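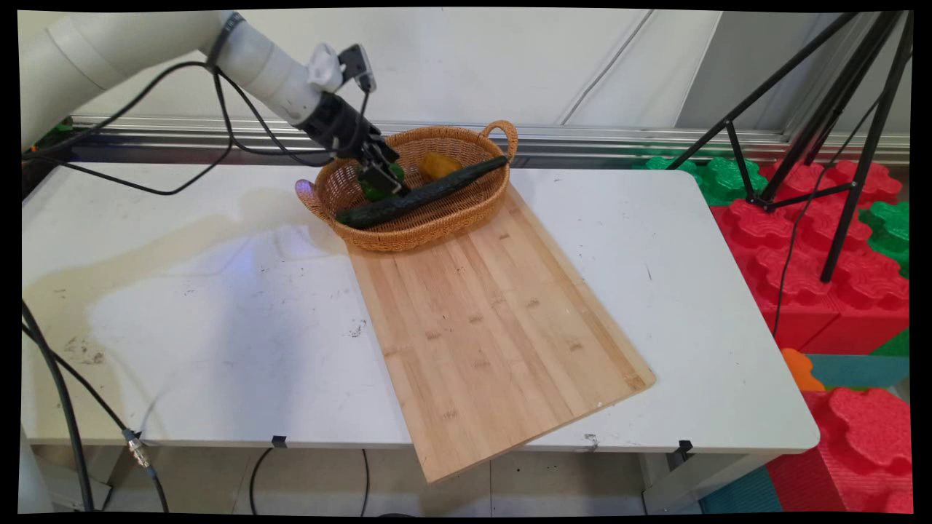

How to Run a Robot Arm Demo at Your Open Day

Posted Feb 18, 2021 by Periklis Triantafyllou

Every July we open the doors at Stestholm and let the neighbours in to see what the arm does, and every year somebody writes afterwards to ask how they might do the same at their own school or workshop. So here is how we go about it, with a few detours (sorry, I do go on!).

Step 1. Pick a job people know from home. Vegetables are my favourite. A cucumber and a bell pepper are very different things to grab, and even the littlest visitors can see why one might be trickier than the other. Use a basket with some depth to it, so the fingers have to reach down in.

Step 2. Set the table the night before. Put the basket where the arm can get over it without stretching, then run the whole program slowly and watch the cables as well as the gripper. Ryszard Zawadzka, who looked after our Allstead evening, likes to do this twice, and I've come around to her way of thinking.

Step 3. Mark a line on the floor. Ours is about 2 metres back from the table. Keep one person beside the stop button the whole time, and please don't let them wander off for a cup of tea.

Step 4. Keep groups small. We take 19 at a time, which lets everyone have a turn at the front, and the colour of the peppers gets discussed at great length.

Step 5. Talk while it moves. Say what the arm is going for before it goes. If it misses a pick, say so cheerfully and let it try again – the misses were the favourite part at Skemden, and the kids cheered louder for the second go than for anything else!

Step 6. Leave time for questions. Have a spare vegetable handy to pass around, and wash it before it goes in anyone's soup.

Next page: Booking sheets and signs for the door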